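4. Acquisition de démonstrations par des étudiants : le module Hileo

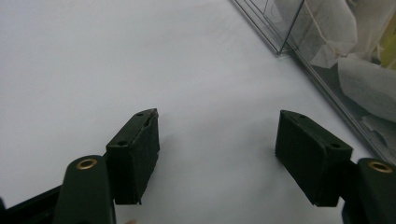 Pourquoi faire enregistrer les démonstrations par les étudiants au lieu d'utiliser un jeu de données existant ?

Les étudiants qui ont produit eux-mêmes les trajectoires repèrent plus vite les défauts d'un modèle appris, en particulier ceux qui viennent d'une approche irrégulière ou d'une fermeture trop tardive des doigts.

Figure 3. Pince tenue à la main, doigts ouverts, au-dessus du plan de travail blanc. Les faces internes des doigts portent une mousse sombre ; un bac en plastique transparent contenant du papier de soie froissé est partiellement visible à droite.

4.1 Cadre pédagogique

Le module Hileo est proposé au second semestre aux étudiants de master de l'école Calloway. Il a été suivi par 20 inscrits, répartis en binômes. Chaque binôme dispose d'une pince manuelle, d'un poste de calcul et d'un créneau hebdomadaire de trois heures dans la salle de travaux pratiques du site de Gravumbridge. Les séances commencent en février, après quatre cours magistraux consacrés à la cinématique, à l'étalonnage des caméras et à l'apprentissage par imitation.

Le cahier des charges remis aux étudiants tient en deux pages. Il impose la tâche (saisir un objet de petite taille et le déposer dans un bac), le format d'enregistrement et le protocole d'annotation. Le choix de la trajectoire d'approche, de la vitesse et de l'orientation de la pince est laissé au binôme. Cette liberté est volontaire : dans une version antérieure du module, une trajectoire de référence était fournie et les enregistrements obtenus étaient trop homogènes pour que l'effet de la diversité des données puisse être étudié en fin de semestre.

4.2 Matériel

La pince comporte deux doigts opposés, chacun relié au corps par une biellette. Les articulations sont munies de bagues en laiton (figure 3), introduites à la suite de l'usure constatée sur les premiers exemplaires, dont les axes tournaient directement dans la matière imprimée. Les doigts sont des blocs rigides dont seule la face interne est revêtue. Nous avons comparé trois revêtements - silicone moulé, caoutchouc strié et mousse - et retenu le dernier, qui tolère mieux les défauts d'alignement au moment du contact. Son principal inconvénient est le vieillissement des bords, qui s'effilochent à l'usage. Les mousses sont collées et leur remplacement demande quelques minutes.

L'ouverture de la pince est estimée à partir de l'image, par suivi de la position apparente des doigts. Aucun codeur n'est monté sur l'axe. Cette solution réduit le coût de l'ensemble, mais elle exige que les deux doigts restent visibles pendant toute la séquence. Les enregistrements dans lesquels l'un des doigts est masqué par l'objet pendant plus de 700 millisecondes sont écartés automatiquement par l'outil Foker, développé au laboratoire pour le tri et la synchronisation des séquences.

4.3 Protocole

Une démonstration débute pince ouverte, au-dessus du plan de travail. L'étudiant marque un arrêt bref, approche l'objet, ferme les doigts, transporte l'objet jusqu'au bac, ouvre les doigts et revient en position haute. L'arrêt initial sert de repère à la segmentation. Son omission a été l'erreur la plus fréquente lors des deux premières séances ; elle devient rare ensuite.

Le fond blanc a été imposé après un essai sur un plan de travail gris foncé, sur lequel le contour des doigts était mal détecté. Il a en revanche l'inconvénient de rendre les ombres portées plus sensibles aux variations d'éclairage. Deux binômes ont proposé d'augmenter artificiellement les données en faisant varier la luminosité, ce qui a été intégré à l'énoncé du dernier devoir.

Le bac transparent pose une difficulté différente. Ses arêtes n'apparaissent que par leurs reflets et un modèle entraîné sur un petit nombre de séquences localise mal le bord. Nous avons conservé ce type de bac pour cette raison précise, l'objectif étant que les étudiants rencontrent un échec de perception dont la cause soit identifiable. La moitié des binômes l'attribue d'abord à une erreur d'étalonnage.

4.4 Données recueillies

À l'issue du semestre, 3201 démonstrations avaient été enregistrées. Foker en a écarté 282, principalement pour masquage d'un doigt ou absence d'arrêt initial. Les autres ont été mises en commun et chaque binôme a pu entraîner son modèle sur ses propres données, puis sur l'ensemble. Dans les deux cas, l'architecture et le budget de calcul étaient identiques.

Les modèles entraînés sur l'ensemble commun ont été jugés plus réguliers par les encadrants lors des essais sur bras fixe. L'écart est net pour la phase de transport et faible pour la phase de fermeture. Un binôme fait exception : ses démonstrations, très lentes et toutes réalisées par la même personne, donnaient un modèle local préférable au modèle commun sur la saisie. Ce résultat a été discuté en séance et nous ne lui attribuons pas de portée générale, le nombre d'essais étant trop réduit.

4.5 Limites

L'évaluation repose sur l'appréciation des encadrants et sur un compte rendu écrit. Aucun groupe témoin n'a été constitué. Par ailleurs, les étudiants les plus à l'aise en programmation ont eu tendance à laisser la pince à leur partenaire, de sorte que l'exposition à la collecte n'est pas égale au sein d'un même binôme. Une rotation obligatoire à mi-séance est prévue pour la prochaine édition.

Commentaires (3)

Meinir Pritchard
Merci pour la section 4.2. Avez-vous mesuré le jeu dans les articulations avant et après la pose des bagues ? Chez nous le problème venait plutôt de la vis que de l'alésage.

Paloma Hutchins
Pas de mesure systématique, malheureusement. Le jeu était sensible à la main sur les anciens exemplaires, nous n'avons pas cherché plus loin. Je regarderai la vis.

lecteur_tp
Le seuil de masquage me paraît généreux pour des gestes rapides. Est-il réglable dans Foker ?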